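Pebbled glass patio tables: leave out all winter?
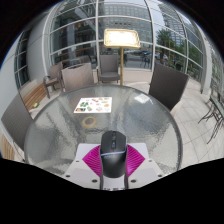 Round table, textured glass top.

findale_deb: First freeze is coming. Do you store the glass or cover it?

porchrat: Cover it. Mine has sat out 3 winters.

tmk800: Disagree. Water gets under the rim and freezes. Mine cracked in January.

porchrat: Then the rim was too tight. Check the gap.

findale_deb: Gap is fine. Covering it.

2 shares | 3 comments

Related:
Brustitz chair glides
Cleaning textured glass

Contact | Back to top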